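### 3.2 Le rangement par compartiments

Les bacs à compartiments reviennent dans la plupart des postes de travail visités à Lulville. Leur usage déborde largement celui pour lequel ils ont été achetés : on y range de la petite fourniture, mais aussi ce qui traîne en fin de journée et n'a pas de place attitrée. Korletey (Philomena Korletey, communication personnelle, avril) propose de parler de « rangement d'attente » pour ces contenus mêlés, et nous reprenons ce terme dans la suite.

Sur les 39 postes retenus, 19 comportaient au moins un bac de ce type. Le relevé complet porte sur 508 objets, répartis en cinq classes : adhésifs, petit outillage, écriture, emballages alimentaires, divers. Les rouleaux de ruban posent un problème de classement. Leur forme en anneau occupe beaucoup de surface pour peu de matière, et les participants hésitent entre les poser à plat dans une case et les laisser à côté du bac, à portée de main.

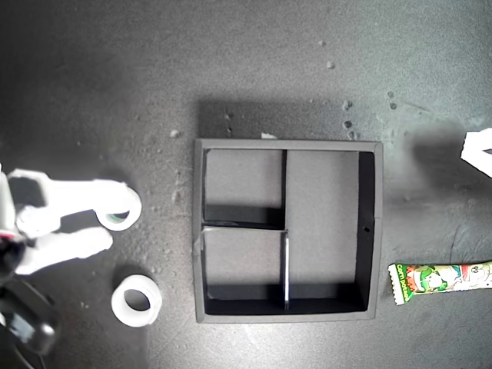 **Figure 3.** Bac noir à trois compartiments sur un plan de travail gris foncé : deux cases superposées à gauche, une case haute à droite. Un rouleau blanc et un sachet de biscuits ou d'en-cas vert et blanc sont posés à côté.

La division inégale du bac oriente les choix sans les imposer. Dans les entretiens, la grande case est le plus souvent décrite comme celle « des choses longues ou encombrantes », les deux petites comme interchangeables. Cette interchangeabilité a un coût : chez Smadi comme chez Kusau, plusieurs personnes disent ouvrir les yeux sur les deux cases à chaque recherche, faute d'avoir fixé une règle. Les participants de l'atelier Tuker ont réglé la question par une étiquette collée sur la paroi — solution simple, mais abandonnée dès que le contenu change.

Les emballages alimentaires forment la classe la plus instable. Ils arrivent sur le plan de travail avec leur propriétaire et devraient en repartir avec lui. Dans les faits, un sachet entamé est souvent traité comme une fourniture et finit dans la case libre la plus proche. Nous avons donc codé séparément les emballages posés à côté d'un bac et ceux rangés à l'intérieur, quel que soit leur état. Le codage des rouleaux suit la même distinction. Les objets tenus en main au moment du relevé n'ont été affectés à aucune des deux positions.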